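July, gripper bench, continued from the last entry

Back on the dryer. Crisóforo Camacho got the new finger pads cut before lunch, so I finally got to run the Drolar gripper and the Pirnow gripper against the same job with nothing else changed (same arm, same wrist camera, same pile of towels, same me getting impatient at the keyboard). I want this written down before I forget which cable went where.

Setup first. Each gripper gets 20 reaches into the drum, towels thrown back in by hand between tries. A try counts if the towel clears the door and stays held for 4 seconds. Wai-kit Lo wanted 6 seconds, but I timed our actual folding handoff and 4 covers it, so I won that one!

The Drolar went first. It's the wide one with the soft cups, and it grabs beautifully out in the open — then you send it through the door and the body is so fat that the planner keeps giving up on anything near the back. I got 11 out of 20. Six of the misses were the planner refusing to go, which I'm counting against the gripper, and Wai-kit thinks that's unfair. Fine, both numbers are in the sheet.

Swapped to the Pirnow after that. Two fingers on metal linkages, black angled pads at the tips, much slimmer through the door. Going in with it open and the drum empty, to check clearance before I let it near any towels: 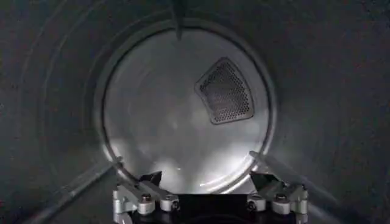
Does the wrist camera need its own light once the arm is inside the drum? It depends on the exposure setting more than I thought, so lock the exposure before the arm goes in and add a light only if the depth map still has holes in it.

Which brings me to depth, my main headache of the afternoon. The steel at the back is shiny and the side walls are dark, and the depth map hates both. With auto exposure on, it hunted the whole way in and I got garbage for the rear panel, at one point a wall 200 mm closer than it should have been (the arm stopped dead, good arm). With exposure locked it settled down a lot. I'm also masking out the fingertips now, because the Chang controller was treating our own pads as an obstacle and creeping along like it was scared of itself.

Pirnow result with towels: 17 out of 20. Two of the misses were double grabs where the second towel dragged on the door lip and pulled the first one loose, and the last one was me starting the run with the old tool offset loaded. I left it in the count.

Still to do:
Recheck the tool offset on the Pirnow after a cold start.
Try the pads with the rougher face, Crisóforo has a set.
Wet towels, which I've been putting off.
Ask Skavex if their thin-finger version fits our flange, or if we need an adapter plate.

Leaving the Pirnow mounted tonight. Wai-kit, please don't swap it back before I've saved the offsets — they're only on the controller right now.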